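Doing the kitchen in the new place, post 1. We're 5 weeks in and I finally have opinions about the dishwasher.

Top rack pulls out a long way, so I load plates there and keep pots for the bottom.

The black rack in the sink was a Korncombe, $19. Good for rinsing before loading. It does slide a bit on the steel.

White counter shows every streak of light and every smear. Would choose a duller one next time.

Sink and dishwasher:
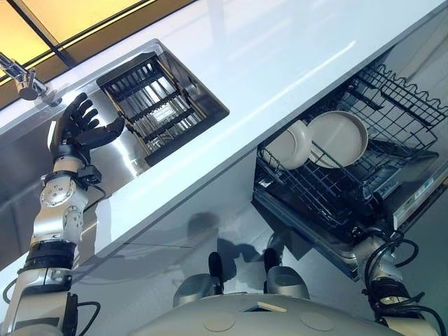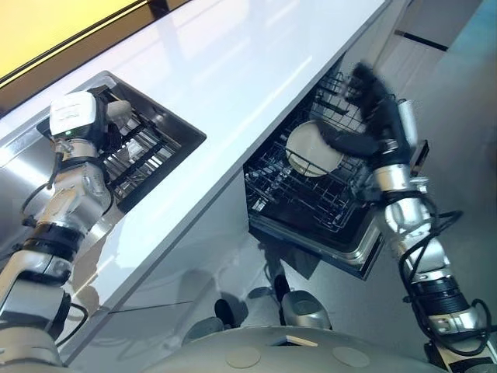
Koletti

Next job is the cutlery drawer.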